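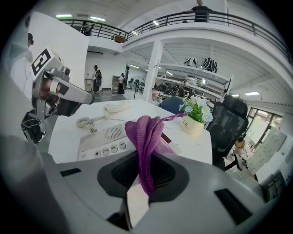 Cloth draped over one gripper's pad: keep the episode or throw it away?

Rosalie Haslinger
posted 8th February in Data collection, hand-held grippers

Hello all. I am collecting examples for a desk tidying task with two hand-held grippers. On the desk there is a corded telephone, a small planter with flowers and a purple knitted cloth with a long strap. The goal is to take the cloth away from the desk and not touch the phone or the flowers.

So far I have 122 episodes. In some of them the cloth hangs over the black pad of the gripper, right in front of the wrist camera, and the strap is still lying across the desk toward the planter. In 7 episodes the strap caught the planter and I stopped the recording. My two doubts are these:

1. Should I keep the episodes where the cloth covers a part of the view?
2. Is it useful to keep the 7 stopped ones, or do they teach the wrong thing?

We work in an open hall, so people are walking and standing in the background, also on the upper floor. I don't know if this matters. The policy will be trained on our own machine with the Cluritz loader, if that changes the answer.

Thank you in advance for any advice.

Brilis

Keep the first kind. When the robot does the task later, the cloth will hang in front of its camera too, and the policy must have seen this before. We made the mistake of deleting such episodes in December, and our policy stopped moving each time the towel came near the lens. We had to record them again.

What I would check is the position tracking. If your tracking uses the camera image and the cloth fills most of it, the path of the hand can jump. Plot the path for every episode where the view is covered. If there is a jump, cut the episode or drop it. A marker on the top of the gripper helps only if the other camera can see it, so don't hold one hand behind the other for long.

For the stopped ones, I would not put them in the training set for plain imitation. Save them in a separate folder with a short note of what went wrong. Then record a few more where the strap is close to the planter and you lift the cloth straight up, slowly, until the strap is free.

People in the background are fine. Only try to collect at different hours, because the daylight from big windows changes a lot.

Annamalai

just delete all the bad ones, 122 is too few anyway

Rosalie Haslinger

Thank you Brilis, this is very clear. I plotted the paths and found jumps in 3 episodes, all of them with the cloth close to the lens. I will drop these and keep the others. The lifting examples I will record next.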